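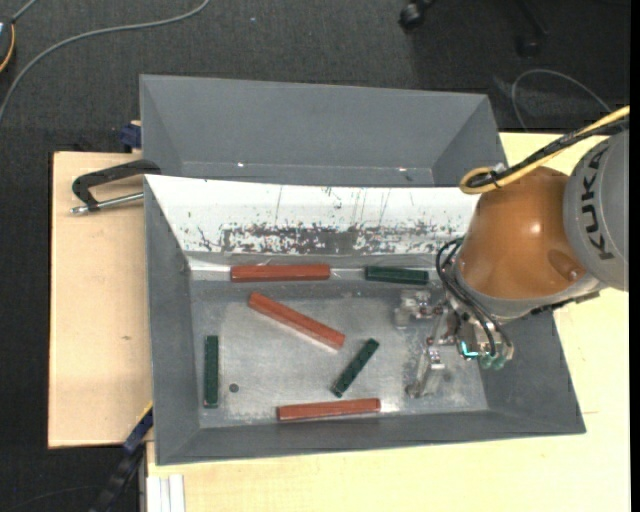 Dostine Packing Room: Progress Report to the Genton Fund

Covering the period from March to the end of summer

Where we are

The short version is that the grant has bought us two grey metal bins, a lot of bars in two colors, a repainted corner, and a much clearer idea of what we should have asked for in the first place. The longer version follows, because the grant agreement says it must.

You will remember from the application that the packing room at Dostine had one job and did it badly. Bars come down from the Keane line, get sorted by length and color, and go out in cartons to people who would like to receive the ones they ordered. In the year before the grant we had 102 complaints about mixed cartons. Most of them were polite. A few contained drawings.

The money was to replace the old sorting table, try out bins in its place, settle on one code for the bars, and write down a method that a new person could follow on a first morning. Three of those four are done or close to it. The fourth is discussed below under a heading that tries to be neutral.

The bins

The old table was flat, and bars rolled off it. We replaced it with deep bins with sloping sides, set one behind the other, on the theory that a bar dropped anywhere near a slope will end up on the floor of the bin, where it can be found. The theory is sound. What we had pictured, though, was bars arriving on the floor in tidy parallel rows, and they do not do that. They lie along the back, they lie across the middle, and one will always go off by itself and stand along the left wall as though it had been asked to leave.

The matte grey finish was a good choice. Both colors show up against it, even late in the afternoon when the light at that end of the room gives up. The supplier offered us a blue at no extra charge and we are glad we said no, as the green bars are dark and would have been a misery to pick out.

Wear is another matter. The white surface along the back of the front bin has taken a beating, and the lower part of it is now a band of grey and black scuffs, worst in the middle. We had budgeted for one resurfacing a year. Looking at it now, that line was written by an optimist. The metal floor is scratched as well, but a floor is allowed to be scratched and we don't propose to spend your money on its feelings.

We have asked Atine, who made the bins, for a price on a replaceable strip for the lower part of the white surface. They have replied twice. The first reply was a catalog. The second was a question about whether we had received the catalog.

The bars

The code is settled: reddish-brown for long, dark green for short. This took four meetings, which is more than the rest of the project put together. The other proposals were numbers stamped on the ends (too small to read without picking the bar up, which is the thing we were trying to avoid) and a paper label (came off, stuck to sleeves, went home with people).

Color has worked well. Someone standing over the bin can see at once what is in it without having to compare one bar with another. We did have a complaint from the Keane line that dark green looks black under their lamps. We went up to check and it does. They have been given a better lamp out of the small equipment line, 7 dollars under the estimate, and we would like it noted that we came in under on something.

The reds show their long edges more clearly than the greens do, and the greens look a bit mottled beside them. This has no effect on sorting. It has come up at three meetings anyway, so it goes in the report.

For the trials we stopped using full loads. A bin heaped with bars tells you only that it is heaped. We now work with small mixed sets, short ones and long ones together, spread over the floor at whatever angles they land. Three of each turned out to be a handy number. It leaves enough space to see how the bars fall against each other, and when something goes wrong it is possible to say which bar it went wrong with.

What the trials have told us

Bars in the middle of the floor are easy. A bar lying at a slant with clear metal on both sides gets picked without any fuss.

Bars along the walls are slower. The one lying tight along the back edge, just under the white surface, is the usual offender, and the one near the front wall is second. Over the period we ran 765 picks and kept a tally sheet for each set. Wall bars accounted for most of the repeats. We had hoped the sloping sides would solve this by themselves, and they help with bars that land on the slope, but a bar that has already reached the corner where the floor meets the wall is quite happy there.

Two changes came out of this. First, the order of picking: middle first, walls last, so that the awkward ones are taken when there is more space. Second, the rear bin is kept empty while the front one is being worked. We used to fill both at once to save time, and then saved no time at all, as people forgot which one they were emptying. An empty rear bin also gives a place to move doubtful bars until the set is finished.

Mixed cartons are down to 10 for the period. We don't want to oversell this. The period was shorter than a year and the summer is always quiet. Still, 10 is a number that can be dealt with by apology alone.

The hole

There is a small round hole toward the left of the floor in the front bin. At each review somebody asks whether a bar could get caught in it. So far none has. The drawings from Atine don't mention its purpose, and the Atine fitter, when asked, said it was standard. We have put a line about it into the cleaning sheet (keep it clear) and consider the subject closed until the next review, when it will be opened again.

The written method

This is the fourth item. It is not done.

We have a draft, and the draft runs to a good many pages, which rather defeats a document meant for someone's first morning. The trouble is that everyone who reads it adds a warning about a thing that once happened to them. There is a paragraph on gloves that contradicts the paragraph before it. There is a section on where to stand. One version had a glossary with a single entry, and the entry was "bar."

We have now agreed to stop adding and start cutting. The aim is one sheet, printed on both sides, fixed to the wall by the bins. What it will say, more or less:

Check that the rear bin is empty.
Take the bars in the middle of the floor first.
Sort reds and greens into their own cartons as you go.
Leave the bars along the walls for last.
Wipe the floor and check the hole before the next set.

If anybody on the Fund's side has strong views about adding a sixth line, we ask them to think of the single sheet and be merciful.

Money

Spending is in line with the revised budget. The bins cost what the quote said. The bars cost a little more, as we had to order a second batch of greens when the first came back from coating in a color best described as olive. The coaters took half of that cost and most of the olive ones. The paint for the corner was covered by Dostine.

The one figure likely to move is resurfacing. We would like permission to shift what is left in the training line to cover the strip for the white surface, if Atine ever names a price. Training cannot start until the sheet exists, so the money is only sitting there — and the scuffs are not getting any smaller.

Next period

We plan to repeat the trials with larger sets, beginning with twice the present number of bars and stopping when it becomes silly. We also want to try a set made up entirely of greens, as the short bars seem more inclined to tuck themselves against a wall and we would like to know if that is real or just a grudge.

The one-page sheet will be finished and on the wall before the next report. A copy will be attached so that you can see it is one page.

The room is open to visitors from the Fund on any working morning after 9. Please wear closed shoes and allow extra time for the stairs, which were not part of this grant but perhaps should have been.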